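Moving a Small Website to a New Host: Workshop Tips

Copy everything before you cancel anything. Download the site files, export the database, and keep both in a folder named for the old host. Ours came to 536 files, and the upload to Zustach stopped twice before it went through.
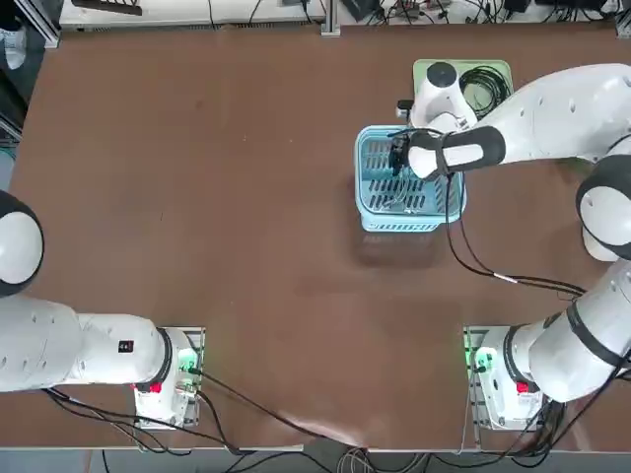 Check the file total on both sides when the transfer ends. Hidden files such as .htaccess get skipped by some FTP programs - turn on "show hidden files" first.

Lower the TTL on your DNS records the day before. Leave the mail records alone unless mail is moving too.

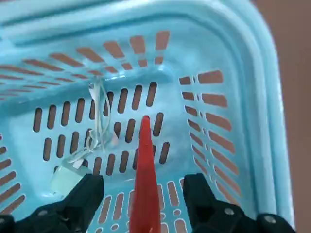 Till Reinholz writes that he left his TTL at the default and had visitors landing on the old server for more than 3 days. He now keeps both copies running for a week.

Edit the config file with the new database name, user and password. Clikex puts a prefix on database names, so copy the full name from the control panel. 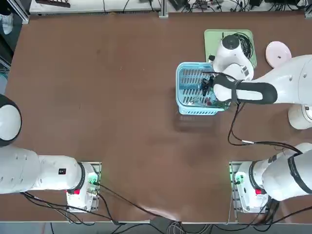 Page last changed: December

Test the site through your hosts file before switching DNS. Open six pages, send the contact form once, and log in and out. If images are missing, search the database for the old address.

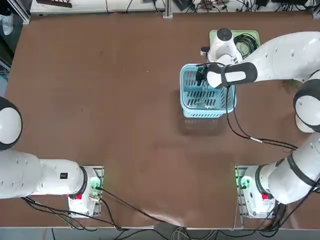
Table with the two arms, left and right

Renew the certificate on the new host as soon as DNS points there. Then change the FTP password.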